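Liltmont Learning Center
Supplies and Furniture Working Group
Minutes of the meeting held 02/09/2026, Gosden Room

Present: Carmela Pagano (chair), Guido Tedesco, Viola Negri, Yuk-lan Chou, Halima Nwankwo (minutes)

1. Previous minutes
Accepted with one change. Under item 4, "storage tins" should read "storage cases."

2. Pencil case specification
V. Negri presented the draft specification for the writing kits. The case is to be soft fabric with a zipper along the upper edge. Rigid cases were dropped at the last meeting on grounds of shelf space. Each kit is to hold pens, pencils and markers in a single compartment. Pink is acceptable, as are other colors, provided the supplier does not charge extra for a mixed order.
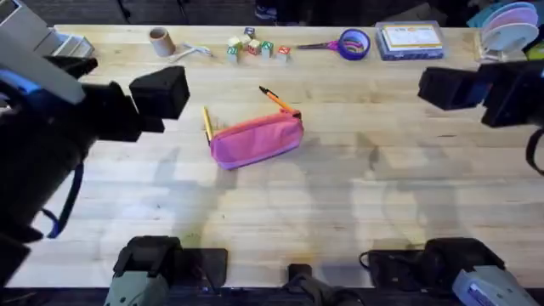

The length of the case was discussed. G. Tedesco asked that the internal length be stated in the specification, measured with the zipper closed, and that a new unsharpened pencil be used as the test piece. Agreed. Scissors and tape are not part of the kit and will stay as shared table items. Alphabet blocks likewise remain with the table and are not to be packed in the cases at the end of a session.

3. Quantities and cost
The order stands at 112 cases and 600 pencils. The marker order was reduced to 300 after a check of the cupboard. The quote from Jacobs is 2820 in total, delivery included. Cano has not yet sent a quote. C. Pagano will allow Cano until the end of March, after which the Jacobs quote will be taken up without further discussion.

4. Packing order
Y. Chou proposed a fixed order for packing: markers first, as a bundle, then pens, then pencils. The case is laid on its side and opened fully before anything goes in. Pencils left on the table are to be collected last and checked for broken points. The proposal was accepted for a trial in two rooms. 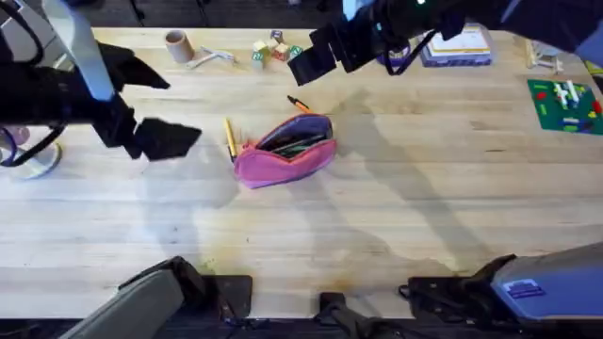
Guido Tedesco replied that the bundle should go in with the caps toward the closed end of the zipper, so that a loose cap is found inside the case and not on the floor. Viola Negri preferred the caps at the open end, where a missing one shows at once. Both ways will be tried, one in each room.

5. Table surfaces
Wooden tables are to be wiped with a damp cloth after marker work. Sanding of stained tops was raised and deferred. H. Nwankwo will ask for the oil product used last time, as the label is missing from the can.

6. Actions
CP: contact Cano about the outstanding quote.
VN: add internal length to the specification.
YC: write out the packing order on one sheet.
HN: find the name of the table oil.

Item 5 to be carried over to the next meeting.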